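Werov 音频中间件 2.x 混响区域重叠时的权重计算问题

Edau_音频组
各位同仁：
我组将 Warnden 项目迁移至 Werov 2 后，发现两个混响区域重叠处的湿声电平明显偏高。该场景共有发声体 178 个，旧版无此现象。请问权重归一化是否已改为默认关闭？

lumbantobing_support
您好。自 2 版起，归一化选项移至总线级别，新建总线默认开启，迁移而来的总线沿用工程文件中的原值。请检查“区域混合”一栏，并重新生成音频库。

静流
对上述答复持保留意见。我方工程中该选项已开启，重叠处电平仍然偏高。经逐项排查，问题出在衰减曲线被重复应用：区域一次，发送端一次。

Edau_音频组
已按两位意见分别测试。仅开启归一化，未见改善；关闭发送端衰减后，电平恢复正常，但远处声源的混响过于干涩。

lumbantobing_support
关闭发送端衰减不属于推荐做法，可能影响遮挡计算。建议保留该项，将区域曲线改为线性，过渡时间设为 33 毫秒。

静流
线性曲线在大型室内场景中并不适用，文档亦未作此限定。希望贵方在更新说明中予以明确。

Edau_音频组
补充本组测试情况如下。 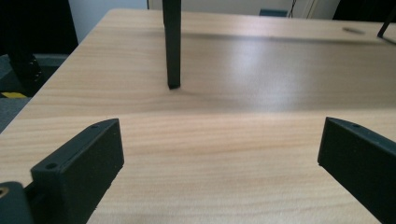
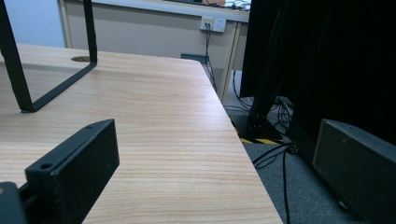 采用线性曲线后，重叠处电平与旧版一致，中央处理器占用无明显变化。日志中仍有超过 1143 条“发送目标重复”警告，均来自迁移前的预设。本组拟先行清理预设，再行复测。

lumbantobing_support
收到。该警告请连同预设文件一并提交至工单系统，文档修订事宜已转交相关部门。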